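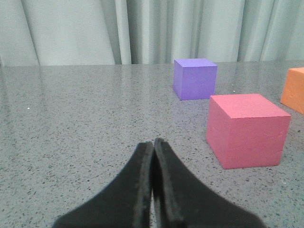 Speckled grey top, looking towards the back edge

Forum > Kitchens and Worktops > Stone, quartz and terrazzo

Thread: Speckled grey tops, who else has fallen for one?

skellden_lou
I have wanted a speckled worktop since I was about nine and stood in my great aunt's dairy with my chin on the slab, and I am finally (finally!) doing the kitchen. Photo at the top is the sort of thing I'm after. Light to mid grey, tiny dark flecks all through it, a few paler grains, and a proper polish so the light sits on it. I keep going back to look at the way the flecks look big and sharp close up and then go fine and even towards the back. I could stare at it all day.

Questions for people who live with one:
Does a polished finish drive you mad with smears?
Do you lose things on it? My mum swears she'd never find a peppercorn again.
Terrazzo or quartz? I can't tell from the photo which that one is and I'm not sure I mind.

The room is long and narrow, window at the far end, units down one side. Floor is staying (old red quarry tiles, love them). Cupboards will be off-white or a murky green, the jury is out.

Lucienne Hamel, but Lou will do

Marner
Oh you're in for a treat. We put in a mid grey quartz with a fleck in July and I still pat it when I walk past. Ours is polished and the smears are there if you get down to eye level with the window behind, otherwise I don't notice. Warm water, drop of washing up liquid, dry tea towel straight after. The dry tea towel is the whole trick.

Crumbs do vanish. I call that a feature.

danang_g
I'll be the grump. Crumbs vanishing is NOT a feature. I had a speckled top in my last flat and I was forever putting my sleeve in jam. You think it's clean, you lean on it, it isn't. Plain pale top this time and I can see every single thing, and I wipe it because I can see it.

Also go careful with polish facing a window. In your photo the far left and the middle are catching the light already and going a bit blue. Now picture that every morning while you're trying to find the butter. Honed finish would calm it right down.

skellden_lou
Hello grump! I love the shine though, that's half of it for me. The bluish bit is my favourite bit. Point taken about jam.

Thérèse D
Coming in on the honed question as I've had both. Honed looks gorgeous in a showroom and mine showed every greasy fingerprint from the day it went in. Dark patches by the kettle, dark patches where the kids lean. Polished one wipes off in one go. This was honed quartz in a darker grey than yours so it may be kinder in a pale one, but I wouldn't go back.

On terrazzo vs quartz: real cement terrazzo wants sealing, and wants you to jump on lemon juice and vinegar quickly. I cook with a lot of lemon. I went quartz. My sister has terrazzo, has a few dull rings on it and adores them, says they're the history of the house. You need to know which of those two people you are.

Marner
Definitely the first, I'd cry over a ring.

skellden_lou
I think I might be the sister?? I've got an old pine table covered in marks and I like every one. But then I didn't pay for the table.

irahman
Hi Lou, I fit these, so a few practical bits.

Ask for the biggest sample they'll part with. A little square tells you almost nothing about a fleck. You want to stand it up at the back of the worktop as well as laying it flat, and look at it from the door. From a distance a fine fleck turns into one soft grey and people get a shock because they thought they'd bought pattern. If you want to still see specks from across the room, go up a size in the grain.

Joins: a fine fleck is lovely for joins. A decent fitter with the right colour adhesive and you'll struggle to find it. Big chunky terrazzo pieces are harder, you can see where a chip has been cut through.

Check the back edge against your wall before anyone cuts anything. Old narrow kitchens are never straight. If the wall wanders, you either scribe the top to it or cover the gap with an upstand, and an upstand in the same speckle looks great in my opinion.

Don't put hot pans on quartz whatever the leaflet says. Resin doesn't like it. Trivet.

Irfan

danang_g
Agree with all of that apart from the upstand. Matching upstand makes it look like a bus station. Tile down to the worktop and be done.

irahman
Ha, I've fitted plenty of bus stations then! Depends on the height. A low one disappears. The tall ones, yes, a bit much.

Chrysanthi P
Can I put in a word for the upstand too. Ours is 100% the reason water no longer runs down behind the units. Tall-ish, matching, not a bus in sight.

Lou, what green are you thinking of? I have off-white doors with a speckled grey and I sometimes wish I'd been braver. It looks clean and fresh but on a dull day the whole room goes porridge. A murky green with red quarries and grey flecks sounds like heaven.

skellden_lou
Somewhere between pond and old army blanket. My husband said "school toilets" and has been told to go and stand in the garden.

Going to look at slabs at the yard in Fulcombe this week, I'll take a door sample with me.

Oei
Worth asking at the yard about offcuts. If your run is narrow you can sometimes get the short bit by the sink out of somebody else's leftover. I paid 400 for a piece that would have been 1000 bought new, same batch as my main run so no colour difference. If it's a different batch, leave it alone. Two greys that nearly match look worse than two that don't try.

Thérèse D
Yes to the batch thing! Mine came in two deliveries and one is warmer. I see it every single day and visitors think I'm making it up.

danang_g
For the record 400 for an offcut is still a lot of money for something you'll put toast on. Laminate speckle has got very good. I had a length of it in the utility room for 200 all in and people tap it to check.

Marner
They tap it because they can tell, Danang.

danang_g
They tap it out of admiration.

Chrysanthi P
I do think he's right that the laminates are better than they were. What you don't get is the cold under your hands when you're rolling pastry. I'd miss that more than the look. My gran kept a marble slab just for it.

skellden_lou
The cold is exactly the thing I remember from the dairy! Sold on stone or stone-ish. Sorry Danang, you're doing a good job of it, I'm just not going to listen.

skellden_lou
Right, back from the yard with dust on my best coat. Report!

Looked at loads. The big chunky terrazzo was stunning and I nearly lost my head, pinks and bottle greens and bits the size of a thumbnail. Then I put the door sample on it and it looked like a row in a paint shop. So, back to grey.

Down to two. One is cement terrazzo, fine grain, warmer, very slightly uneven in the shine, has a real softness. The other is a quartz that's very near my photo, dark flecks with the odd pale grain, shiny as a wet pebble. I did the thing Irfan said and stood them both up and walked backwards until I hit a forklift (parked). The terrazzo went to plain grey almost straight away. The quartz held on a bit longer.

Quote for the quartz for the short run came in at 508 including the sink cut-out, and they're working out the long side. Terrazzo more, plus sealing.

And the lady there put a handful of flour on the quartz for me so I could see how it looks. Shows up beautifully. It's the brown crumbs that go missing.

irahman
Good test. Ask if that price has the polished edge along the front in it, and what edge profile. Also whether they template before or after the units are in. It should be after. If anyone offers to cut from your drawing, say no thank you.

Thérèse D
Flour test is genius, stealing that for my mother-in-law.

Quartz for the lemon people, terrazzo for the ring people. Have you decided which you are?

skellden_lou
I cook with a lot of vinegar, I've realised. Pickled onions every autumn, all over the side. I think I'm a ring person who'd get too many rings.

Oei
Pickled onions decided it then. Do you put a bay leaf in?

skellden_lou
Bay, mustard seed, and a bit of chilli. Happy to post the recipe in the other section.

Marner
Please do. And a photo once the top's in, with the green doors. I want to see the pond.

danang_g
Wear short sleeves.

Chrysanthi P
Does anyone know if you can have a drainer groove cut into quartz after it's been fitted, or does it have to go back to the workshop? Asking for my own kitchen now, this thread has started me off again.

irahman
Workshop, really. It can be done in place but the mess is awful and the polish in the grooves never comes up quite the same. If Lou wants grooves she should get them on the quote now.

skellden_lou
Ooh. Adding grooves to the list. Ringing them after lunch.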